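**26th May. Lounge furniture, display arrangement**

Work continued today on the curved cabinet and the low gray table. The cabinet remains in the position agreed with Viera Sokol in December. The three open compartments are to be kept sparsely filled so that the red-orange backs stay in view from the seating side.

The artificial flowers are to be arranged in the small white vase and kept on the low table. The bouquet should be handled by the stems; two of the blooms from the previous Drutia order came away when they were lifted by the head.

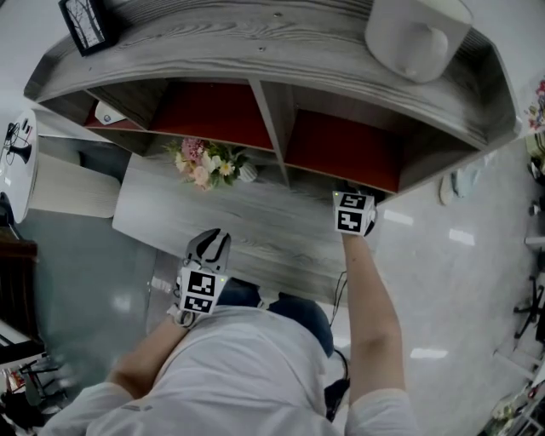 The framed print with the tree branches stays on top of the cabinet at the left. Babita Khurana has asked whether a second print from the Ledesma series could be added. The top is already well used with the large white cylinder at the other end, and the request is deferred until the shelf contents are settled.

Felt pads for the table legs: 4 needed, pack of 200 held in the Kirnska drawer. Wipe the wood-grain surfaces with a dry cloth only.

Outstanding:

- confirm the final place of the beige cushion
- tie back the desk lamp cord on the round table
- send the revised layout to Bestitz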